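Section 4: Setting up your Werkska desktop charger

Your charger will arrive flat. So will your batteries, most likely. Neither is a fault.

1. Unpack the charger, the power cord and the cradle. If you bought the Mestura bundle, there are 2 cradles, and they are not interchangeable, whatever the box says.

2. Plug the cord into the charger first, then into the wall. Doing it the other way round works too, but the charger will beep at you.

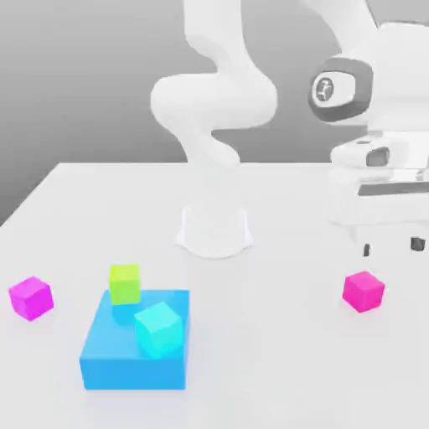
3. Seat one battery in the cradle with the label facing you. Push until it clicks. If it doesn't click, turn it around and pretend you meant to do that.

4. Wait for the amber light. The first charge takes 3 hours. Later ones are quicker, provided you don't keep lifting the battery out to check.

Note: Error 324 means the cradle contacts are dirty. Wipe them with a dry cloth. Your sleeve is not a cloth, though we realise it will be used as one. 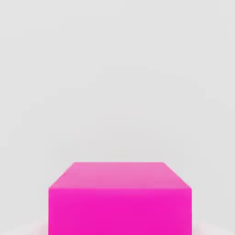

5. When the light turns green, remove the battery and unplug the charger.

Caution: Do not charge Falcão cells in this unit. They fit beautifully and the charger will refuse to recognise them, usually after you've gone to bed.

Caution: Keep the vents clear. A charger under a doona is a heater, and not a good one.

For replacement cradles, see Section 2.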